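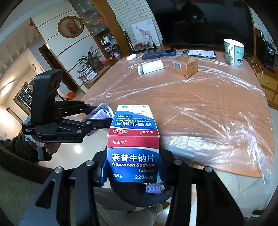
A Winter of Small Prints in Foley

Ohemaa Mahama does most of her printing between nine at night and one in the morning, when the laundromat downstairs has shut and the floor stops shaking. Her darkroom is a converted pantry on the second floor of a brick building in Foley. It has one enlarger, one sink and a shelf of paper boxes going back to her student days.

Her new show, "Valtier Road," opens at the Timilside Gallery on 23rd January. It has 48 black-and-white prints, none of them wider than 10 inches. They are hung in a single line at eye level, and visitors will need to stand close to see them.

The road itself runs north out of Foley past the grain elevators and a closed drive-in theater. Mahama grew up three houses from the start of it. She began photographing it the year she moved back to town to look after her father, mostly on foot and mostly before work.

"I wanted pictures I could take on the way to something else," she says. "I had maybe twenty minutes. If the light was bad I went to work."

She used one camera for the whole project, a secondhand Grandix with a fixed lens and a film advance that sticks in cold weather. She lost most of a roll to it in December and has not had it repaired. The shop she trusted closed, and she doesn't like mailing the camera away.

The strongest pictures in the show are the plain ones. A mailbox leans over a ditch full of snow. Two men carry a door across a yard. In a print near the end of the line, the drive-in screen is missing its lower panels, and the trees behind it show through the gap. Mahama printed that one 74 times before she had a version she would sign.

"The sky kept going dead," she says. "I'd get the trees right and lose the sky - then the other way around. I still have the rejects in a drawer."

There are no people's names on the labels, only the month and the nearest cross street. The gallery asked for longer captions and she said no. She did agree to a short printed guide with a map, which will be kept at the front desk.

Mahama will be at the gallery on opening night and plans to give a talk on printing later in the run. She has already started on the next project, in color this time, along the river on the other side of town. So far she has shot 3 rolls and printed nothing.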